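Arm stops with collision fault on the same side of the bin, only in the afternoon

Print this page | E-mail this page

Asked by Pakorberg

Good day to all. I ask for help with a fault which I could not solve in three weeks. Please excuse my English, I will try to be exact.

We have a KUKA arm that picks mixed household things out of a metal bin, one by one. The program that chooses the grasp point is our own. The arm goes above the item, goes down, closes the gripper, lifts, and carries it out to the left. In the morning it works without complaint. We did 129 picks on one morning and there was no stop.

In the afternoon, usually after two o'clock, the arm begins to stop with a collision message. It happens when the arm moves near the right wall, on the way up. I look and there is nothing in contact. The gripper is clear of the wall and clear of the items. I confirm the message, I move the arm by hand a little up, I start again, and it can do 20 picks more or it can do two.

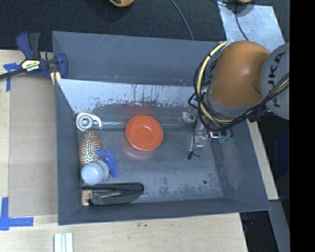
The cell with the arm at the right side of the bin, where the stops come.

What I have already done:

- I checked the load data of the tool. The mass is entered and the center of mass also. We weighed the gripper again on a kitchen scale and the value is the same.
- I made the speed lower, to half. There were fewer stops but they did not go away.
- I changed the order, so that the arm takes the items at the right first. No difference.
- I emptied the bin and ran the same path with nothing to pick. It stopped also, on the eleventh cycle, so I think the items are not guilty.

My colleague wants to make the collision detection less sensitive and be finished with it. I do not like this. People put their hands near the bin when they change the items, and although the rule is that the arm must be stopped for this, I would like that the detection stays as it is.

One more thing that may be important or not. The bin is held to the table with a bar clamp at the left far corner. In February we moved the table a little to make place for another bench, and I am not completely sure when the first stop came, before this or after this. We did not write it down. I regret it now.

Is it possible that the temperature makes this? The room becomes quite warm after lunch. Thank you in advance for every idea.

Answered by Skitville

Look at your cables. I would bet on them before the temperature.

The detection on an arm of this kind compares the torque it expects with the torque it gets. If something pulls on the arm, it does not matter for the controller whether it is a wall or a cable. You have a bundle of black cables in a loop at the left side and the underside of the arm, and one thicker yellow cable over the top of the orange link, tied with black ties. When the wrist turns, the loop becomes shorter and the cable pulls. You will see nothing in contact because nothing is, only the cable is tight for a moment.

Why in the afternoon? A loop that is only tied can slide. Every cycle it moves a little in the ties and after some hours it has lost its slack. I suppose that in the morning somebody pushes the cables back in place when starting the cell, without thinking of it. Ask who does it.

Do this test:

1. In the morning put a mark with a paint pen on each cable, exactly at the edge of the tie.
2. Run normally until the first stop.
3. Before you confirm the message, look at the marks. Do not move the arm first, or you lose the evidence.

If a mark is away from the tie by a finger width, you have your answer. Then give the bundle a proper clamp with rubber inside and a bigger loop, and drive every joint slowly by hand to its limit of use, watching the loop the whole time.

I agree with you about the sensitivity. Please do not touch it until you know the cause. A cable that is pulled 3,000 times will break inside, and then you have a gripper that can open when you do not want it.

Answered by Ritska

Did you try to restart the controller at lunch? We had strange messages too on our old one and after restart it was ok for the rest of the day. Maybe also there is an update.

Answered by Patrício

The restart will hide it and not repair it, so I would go first with the test with the marks. I only want to add two things.

First, the temperature is not a stupid idea. When the arm is cold, the grease in the gears is stiff and the friction is higher, and this also can give false stops, but then I would expect them in the morning at the start and less later. Yours is the opposite. To exclude it, let the arm rest for one hour in the afternoon when the faults come, do not touch the cables at all, and start again. If it stops as quickly as before the rest, the heat of the motors is not the cause.

Second, the table. If it was moved relative to the arm, your positions near the right wall can be wrong by some millimeters, and the arm perhaps must reach in another posture than before, with more twist in the wrist. This fits together with the cable. Teach the base again on the corners of the bin. Check also the clamp, one clamp at one corner allows the bin to turn around it when something pushes the other end. We fix ours with two, at opposite corners, and we have a stop block screwed on the table.

And when you look at the loop, stand outside and use the reduced speed mode. Do not hold the cable with your hand to feel if it becomes tight. I did this one time and my thumb was between the loop and the housing.

Added by Pakorberg

Thank you to all three. I made the marks at eight in the morning. The first stop came at 2:40 and the mark on the yellow cable was out of the tie by 11 mm, the black ones by less. And yes, it is me who pushes them back in the morning, when I clean.

I have ordered the clamps with rubber. Until they arrive we run only before lunch. The base I will teach again next week, and I will write here what was the difference.

Print this page | E-mail this page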